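Notebook, gripper comparison in sim, November 2021
Potato above marble counter, wrist view, black two-finger gripper 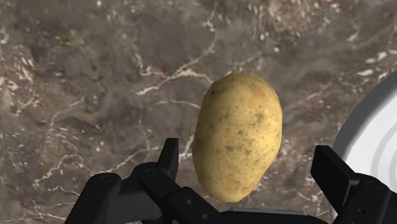

Setup

Same kitchen world as in May, with the plate left at the right side of the counter. Two gripper models on the list: the Nijs linkage type and the Mindero parallel type. Controller is the Flellanus one, stock gains. Apolline wants the Nusitz controller tried too, but the plugin won't build on my machine yet.

Starting pose has the jaws open with the potato between the pads, a bit past the tips. Closing command goes out from there, then a straight lift and a hold.

Runs

Nijs: 15 closes, 11 held through the lift. All four misses rolled out toward the right finger. The pads are flat and the potato is narrower at one end, so when contact is off center it pivots and goes. Dropping the closing speed helped a little. Raising pad friction helped more, but I don't trust the number I used.

Mindero: 15 closes, 42 percent less travel on the fingers before contact, no count of holds yet. The log stopped writing after the second run and I didn't notice until lunch. Redo all of it.

Camera

The wrist camera sits too close for my taste. The fingers take up the bottom of the view and the right one covers part of the plate. Fine for the grasp, poor for placing. Halima Ndung'u moved hers back around 2 cm on the other arm and says the plate edge is easier to pick up. Will copy her mount file.

To do

Rerun Mindero with logging checked first.
Ask Apolline Maillard which collision mesh she used for the potato. Mine may be the coarse one.
Put friction back to default before anyone else uses this world.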